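Trudau Hall Work Tables: Tape Layout

Gallery page, May. Text and captions by Sandamali Wickramasinghe.

The long tables at Trudau Hall are shared by several groups during the week, and each group wants its own share of the surface. For a while we used chalk, which came off on sleeves. Since the spring we have been marking the tops with blue painter's tape. It is easy to see on gray, it lifts without leaving much behind, and it can be moved when the schedule changes.

The layout is a simple cross. One strip goes the long way, one goes the short way, and the sections are not meant to be equal. The bigger ones are for cutting and sorting, the smaller ones for tools and finished pieces. People who came to the Friday session asked how the tape is laid before doing their own tables.

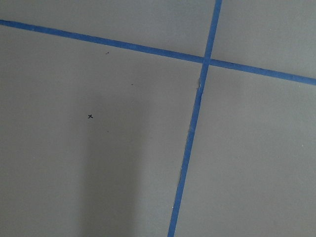

One strip over the other at the crossing. The edge is a little ragged just below it.

Laying one strip over the other is the quick way to do it. You run the first strip, run the second across it, and press down. The blue looks darker where the tape is doubled. A ragged edge like this one does no harm to the layout, but a loose bit can catch on paper or cloth, so press it flat with a thumbnail or trim it with a knife held nearly level with the table.

Tear the tape against a straightedge if you have one. The roll in the supply drawer is marked Urnum 561 on the shelf label. Please put it back on its side, in the bag, so the edges stay clean.

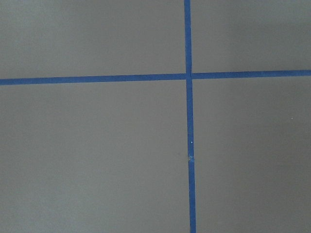 Where the strips meet, the right-hand piece sits slightly higher than the left.

With separate lengths on each side of a strip, the line can end up with a small step in it. For sorting work this makes no difference. If you are using the tape as a guide for measuring, pull up one side and lay it again against a ruler. Measure from the edge of the table and not from the old tape, or the same error gets copied.

A few notes for groups setting up their own tables at Skenudholm or in the Lambrechts room:

Wipe the surface and let it dry first.
Use one color only. Blue is for sections. Other colors are kept for things that must not be moved.
Pull tape up slowly, folded back on itself.
Replace any strip that has started to lift.

Table bookings are made at the front desk, extension 921. Spare rolls can be requested there too.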